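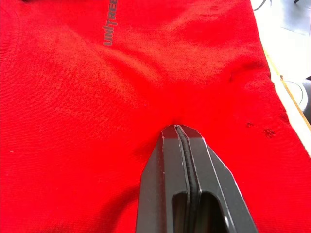
Le concours Plorar est une épreuve étudiante de manipulation robotique consacrée au pliage et au tri du linge. Il est organisé chaque année en mars par l'institut Onuoha, à l'intention des élèves de deuxième et de troisième année du cursus d'automatique. L'épreuve de base consiste à saisir un vêtement posé à plat sur une table, à le plier, puis à le déposer dans une zone désignée. La prise est considérée comme la phase la plus délicate : sur un tricot fin, comme celui du vêtement rouge marqué « UNITREE », les deux doigts de la pince doivent pincer un petit pli de tissu sans entraîner le reste de l'étoffe. Le règlement laisse aux équipes le choix du point de prise, mais interdit de marquer le textile par un repère ajouté.

Histoire

Le concours est issu d'un projet de fin d'études mené au sein du club Ballar, l'association de robotique de l'institut. Le projet portait à l'origine sur le rangement de pièces rigides. Les textiles y ont été introduits comme exercice complémentaire, avant de devenir le sujet principal. La première édition a réuni 6 équipes, toutes issues de l'institut. Les suivantes ont été ouvertes à des établissements extérieurs, et le nombre d'équipes admises en phase finale a été fixé à 12.

Déroulement

Chaque équipe compte de trois à cinq étudiants et dispose de 90 minutes sur la table d'essai, installation et calibrage compris. Les passages commencent à 9 heures. La disposition initiale des objets est tirée au sort parmi 209 configurations publiées à l'avance dans le cahier des charges. L'équipe peut demander une remise en place par manche, moyennant une pénalité.

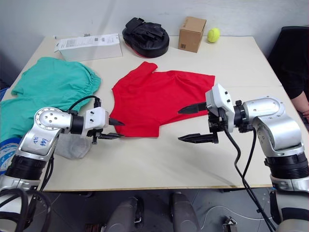
Les configurations se répartissent en deux catégories. Dans la première, dite « simple », le vêtement est seul sur le plan de travail. Dans la seconde, dite « mixte », il est entouré d'autres textiles et d'objets rigides que les bras ne doivent ni déplacer ni renverser. Les équipes utilisent deux bras ; la coordination entre eux fait l'objet d'une note séparée. Toute intervention manuelle pendant une manche met fin à celle-ci.

Notation

Le barème tient compte de la régularité du pli, du temps d'exécution et du nombre de reprises. Un rapport technique, remis avant la finale, compte pour un quart du total. Il doit décrire la méthode de détection des bords du vêtement et les essais ayant échoué.

Prix

Le prix Prundier récompense le meilleur rapport technique, indépendamment du classement général. Une équipe éliminée avant la finale peut l'obtenir.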